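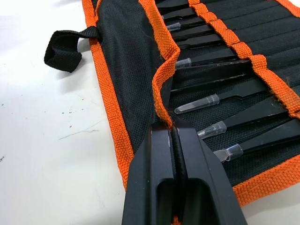
*A tool roll of black tweezers, orange binding along the edge.*

Wivgate and Flender have agreed to develop a whooping cough booster together, and the program lead at Wivgate would like people to stop calling it a merger.

"We keep our own labs and our own staff," she said over the phone from Gernelness, where the company has its pilot plant. "Flender makes the adjuvant. We make the protein. The agreement covers one product."

The booster is meant for adults whose childhood protection has worn off. An early trial enrolled 602 people and compared two doses. The lower one went forward. She said the higher dose produced more sore arms and no clear gain in antibodies.

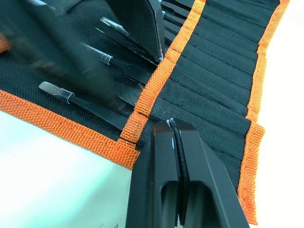
The next trial is larger, with 2796 places across clinics in both countries. When we spoke, 2348 had been filled. Recruitment slowed over winter and picked up again in August.

"Older adults sign up quickly," she said. "People in their thirties cancel. They've got work and kids, and it's four visits."

Money was the harder part of the talks. Flender will pay for manufacturing until the trial reads out, and after that costs are split evenly. Wivgate keeps the rights in Australia and New Zealand. She wouldn't give a dollar figure.
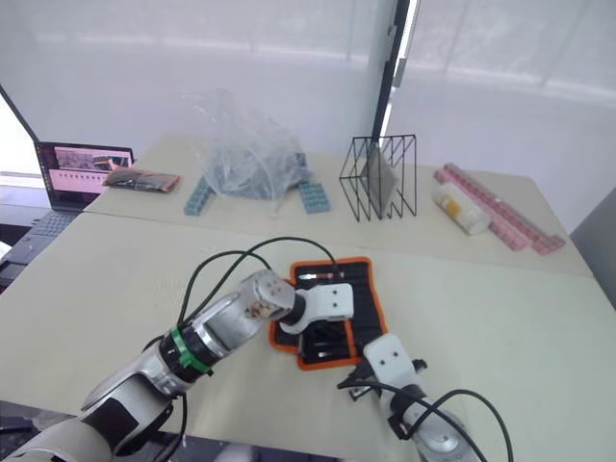
She was more open about the cold chain. The current formulation has to stay refrigerated, and a freeze-dried version, known inside the company as Qiu, is still at the bench. It won't be in this trial.

"I'd like it sooner, especially for remote clinics. We had a batch that clumped and we had to go back a few steps."

Results are expected the year after next. If they're good, the two companies will file with the regulator jointly. Until then she has monthly calls with Flender, usually at 6 am her time.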